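Looking after painted furniture

Painted cupboards and dressers mark more easily than bare or varnished ones. Most of the damage comes from three things: water left standing, cleaners that are too strong, and objects dragged across the surface. All of them can be avoided with a few habits.

Weekly dusting

Use a dry cotton cloth or a soft brush. Start at the top and finish at the feet, so the dust isn't carried back up. Shake the cloth outside as you go. Feather dusters are fine on flat panels but catch on carved edges and can leave bits behind.

Open shelves need doing more often than closed ones. Take everything off first. Dusting round ornaments leaves a ring of grime that goes yellow on white paint and is hard to shift later. 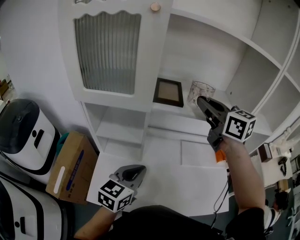 White cabinet with a ribbed glass door and open shelves.

Washing down

Wash painted wood twice a year, or whenever it starts to feel tacky. You need two bowls, one with warm water and a little washing-up liquid, one with plain water. Wring the cloth until it no longer drips. Wipe a small area, rinse it with the second cloth, then dry it before moving on. Water that sits in a joint lifts the paint from underneath, and the first sign is a fine crack along the line.

Avoid anything containing bleach or ammonia. Cream cleaner is also too harsh, as it dulls a satin finish in patches. If you like a ready-made product, Sositska wood soap works well on eggshell paint at half the strength given on the bottle. Test it inside a door first.

Ribbed and frosted glass

Grooved glass holds dust in the channels. Run a dry toothbrush down the grooves, never across them. Follow with a cloth dampened with equal parts water and white vinegar. Spray the cloth and not the glass, or the liquid will run down behind the beading and stain the frame.

If the panel rattles when the door is shut, the clips at the back have worked loose. Tighten them by hand. A screwdriver makes it too easy to crack the glass.

Shaped edges and small knobs

Scalloped and curved edges collect greasy marks where people pull the door open without using the knob. A cotton bud dipped in soapy water gets into the curves. Loose knobs should be tightened from inside the door. If the screw keeps turning, take it out, push a sliver of matchstick and a drop of wood glue into the hole, and leave it overnight before putting the screw back.

Scuffs and chips

Try a clean white pencil rubber on scuffs before anything else. Coloured rubbers leave a stain of their own. For a mark that won't rub out, use a dab of bicarbonate of soda on a damp fingertip and stop as soon as it fades.

Chips down to the wood should be filled the same week, especially in a kitchen or bathroom. Sand the edge of the chip with 400 grit paper, wipe off the dust, and apply two thin coats of matching paint with an artist's brush. Leave each coat to dry fully. I use Horkura satin in shade 619, a soft white that suits most older pieces, but take a flake of your own paint to the shop if you can.

New paint takes longer to harden than the tin suggests. It may be dry to the touch by evening, but wait 10 days before putting anything heavy back on it.
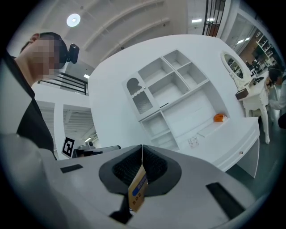 How do I stop jars and boxes sticking to a painted shelf?
Let the paint harden fully, then rub on a thin coat of clear furniture wax and buff it once it has gone cloudy. Small felt pads under glass jars also help. If something has already stuck, slide a length of dental floss underneath and work it from side to side.

Lining shelves

Plain lining paper is cheap and easy to replace. Cut it slightly short of the back edge so that it lies flat. Don't use sticky-backed plastic on painted wood, as it will take the paint with it when you peel it off. Podis cork sheet is a good choice for shelves that hold crockery, and it can be lifted out and wiped.

Damp and sunlight

Keep painted pieces a hand's width away from outside walls so air can move behind them. White oil-based paint yellows in the dark, which is why the inside of a door often looks older than the front. Leaving the doors open on a bright day helps a little. Water-based paint doesn't have this problem.

Check the backs in September, before the heating goes on. Wipe off any mildew with a cloth wrung out in diluted vinegar and leave the piece pulled forward until it has dried.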